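Subject: Re: [linens] Gray cast on whites after moving to cold wash

Replying to the list because two people wrote to me off-list with the same question.

On the earlier message:

> We run a small laundry for guest rooms at Henare. In March we
> switched the sheets and napkins to cold wash to save on gas.
> The sheets are fine. The napkins are coming out dull, and a few
> have small dark marks that were not there before. We have
> tried more detergent and it got worse. Same detergent as
> always, water softener is working, machines are the same.
> Is this the cold water or are we doing something else wrong?

I would say it is partly the cold water and mostly the detergent. More of it was the wrong direction. In cold water the powder does not dissolve as fast, and what is left over stays in the cloth. It picks up soil from the next load and you get a gray cast that builds up over weeks. Sheets hide it better than napkins because there is less grease on them to begin with.

We had the same trouble at our place two winters ago, when we moved over from the Drurner machines. What we did was strip everything once and then start over with a smaller dose. To strip, run the whites hot with no detergent at all and see if the water suds up. Ours did for the first two washes. Keep running them until it stays clear, then go back to normal loads.

After that we cut the powder by a third and switched the napkins back to warm. The sheets stayed on cold. The gas bill went up a little compared with all cold, but we stopped throwing out napkins, so it came out ahead.

The marks are a separate problem from the dullness. Small dark specks on white cloth can be several things, and they need different treatment.
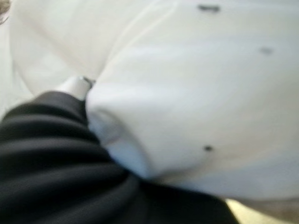 Dark specks on white cloth, close up.

If a speck is gray and smears when you rub it with a damp white rag, suspect grease or rubber. Check the door gasket first. Ours had started to break down on the bottom side where water sits, and it was leaving bits on whatever was pressed against the glass. If it is brown or orange, suspect iron, either from the pipes or from a chip in the drum. Do not use chlorine bleach on those. It sets them. A rust remover made for fabric is the right thing, followed by a full rinse. If it is black, does not smear, and the cloth smells musty, it is probably mildew from sitting damp in the cart. Those are the hardest to get out and I would not promise anything.

It helps to sort the marked pieces into a separate pile before doing anything to them. Test one, wait for it to dry, and only then do the rest. Dryer heat will fix most stains for good, so hang the test piece.

On the question of loading, which came up in one of the off-list notes: do not pack the drum. A hand laid flat should fit between the top of the load and the top of the drum. Cold wash depends more on the cloth moving around, and a full drum undoes any saving because you end up washing twice.
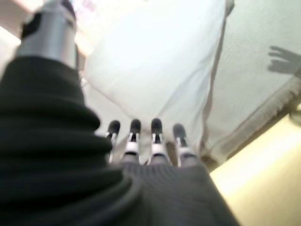
How long can damp whites sit in the cart before mildew becomes a risk?
We use nine hours as the limit in cool weather and five in summer, and anything past that gets washed again before it goes in the dryer.

One more thing on supplies. We get our powder from Giltari and they will send a dosing chart for soft water if you ask the order desk. The chart printed on the pail is for hard water and it is too much for anyone with a softener. Meseck sells a liquid that dissolves better in cold, but we found it harder to measure and the pump clogged, so we went back to powder.

If you do the strip wash, please post what you find. I would like to know if the sudsing stops as soon as ours did, and what the gasket looks like on the bottom side.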